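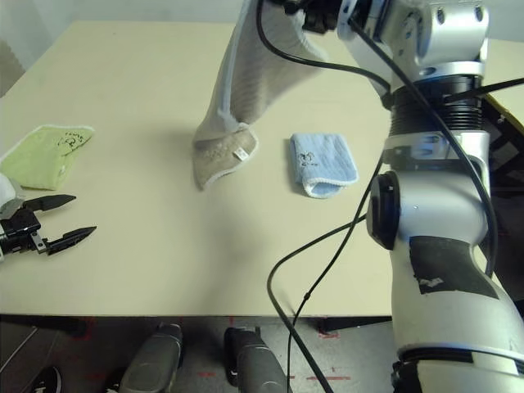 Mārtiņš Jõgi wrote to us in December that the folding went to the cell and the sorting stayed with his people, and that he should have planned the shift rota around that from the start. The notes on staffing below were revised after his letter.

Jirngate two-arm towel cell

The cell handles small towels on a flat table. Each arm carries a gripper. One gripper can lift a towel while the other stays open and clear of the cloth.

Towels per batch: 20
Batches stored before export of the log: 254
Operating hours between gripper inspections: 3,000
Trained operators per site, minimum: 3

Staffing

Manual folding ends at the stations the cell replaces. Sorting, stain checks and bagging do not. At the Tuvley laundry, folders moved to inspection and now rotate between two tables during a shift. Operators clear stalled picks from the panel and enter a reason code. Allow paid time for this; it was missing from the first schedule.

Limits

Bath sheets and fitted items are not supported. Towels with loose threads must be set aside by hand.

Ordering

Supplied by Vasiliauskas. Finger sets and wrist covers are listed under Storkus spares. Prices valid from 11th February.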